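To: Wildale Clothing Exchange list
Subject: Re: Folding the knit tops for the spring tables
Date: March 2023

I sorted and folded most of the adult knitwear over two evenings, so I can answer the questions below. The earlier message is quoted first for anyone who missed it.

> Hello all,
>
> We have 166 pieces of adult knitwear for the Narthorpe hall and the shelves there are shallow. At the January exchange the sweaters were folded square, the way a store does it, and the stacks slid forward every time a person pulled one from the middle. By noon most of it was in a heap.
>
> Can we agree on one fold before the bags go over? I would also like to know whether we are keeping the thin tops apart from the heavy ones, and whether hangers are an option. We own 30 hangers and I would sooner keep them for coats.
>
> Please reply to the list so we all do the same thing.

Hangers first. Keep them for coats. Knits stretch at the shoulders if they hang all day, and 30 would not go far anyway.

On the fold, I suggest the long strip. You fold the top lengthwise until it is one narrow piece, then bring it up into a block from the hem. The blocks stand on edge in a box or along a shelf and a person can take one out without moving the rest. I tried it on 20 tops of different weights and it held for all but two very slippery ones.

1. Making the strip

Lay the top face down on a clear table and smooth it with the flat of your hand. Fold one side in toward the middle, lay the sleeve back along the body, and do the same with the other side. The shoulder end is always the untidy one. On a navy knit like this it flares a little while the hem end comes out square, and I would leave it alone. It ends up inside the block.

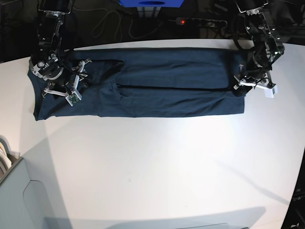 2. Making the block

Start from the hem, the square end. Fold up by a hand's width, and again, until you reach the shoulders. Press down lightly between turns. If the strip is wider than your shelf is deep, open it and make it narrower — do not try to squash the finished block.

3. Thin and heavy

Yes, keep them apart. Thick fabric makes a rounded bundle and takes up far more of a box than you expect. A thin top packed next to it gets pushed down and lost. I would put heavy pieces in the two Semaan crates, which are deeper, and everything light in the flat boxes.

Look over the thick blues and the other dark colors under a good lamp before they go in. Small pale flecks and bits of lint show up on them much more than on gray or cream. A strip of packing tape wound around your hand takes off most of it.

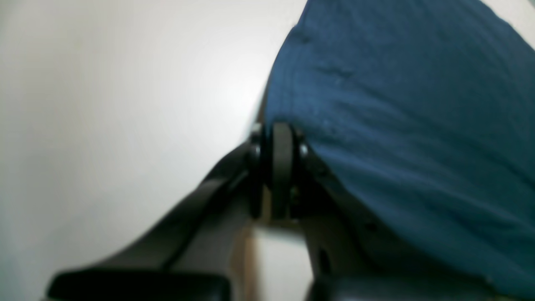 4. Labels and counts

Size on the box, not on the garment. The stickers from the Rula roll leave glue on knit fabric and I spent longer than I liked picking it off a cardigan. Write the size on the short end of the box so it can be read from the aisle.

My count so far is 70 folded and boxed. The remaining pieces are in the bags under the stairs, and anyone is welcome to take a bag home. Please bring it back already folded, and keep back anything with a hole or a stuck zipper. Those go in the mending bag by the door.

One thing I have not settled is the turtlenecks. The neck makes a lump at the end of the strip whichever way I lay it. I have been folding the neck down toward the hem before starting and that is acceptable — if anyone has a better method, send it to the list.

I can take the boxes over to Narthorpe once they are full. I still need two more flat boxes with lids.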